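Passei meses dividido entre a pinça da Hundix e a da Gukberg, e confesso, com algum carinho pelas duas, que acabei torcendo pela mais simples. A ficha técnica da outra é linda, claro, mas quem pega fruta o dia inteiro quer dedos que cedam um pouco e almofadas que se troquem em 3 minutos, sem ferramenta (e sem drama!). 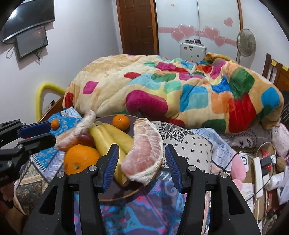 Vale a pena pagar mais por um controlador com sensor de força?
Depende do que se vai pegar; para peças rígidas e sempre iguais, o controlador básico dá conta.

Já com uma banana ou um gomo de pomelo eu gastaria esse dinheiro primeiro nas almofadas, e só depois na eletrônica. Em janeiro fiz mais de 77 tentativas com o controlador da Flivport e continuo preferindo, de longe, uma boa borracha a um bom gráfico.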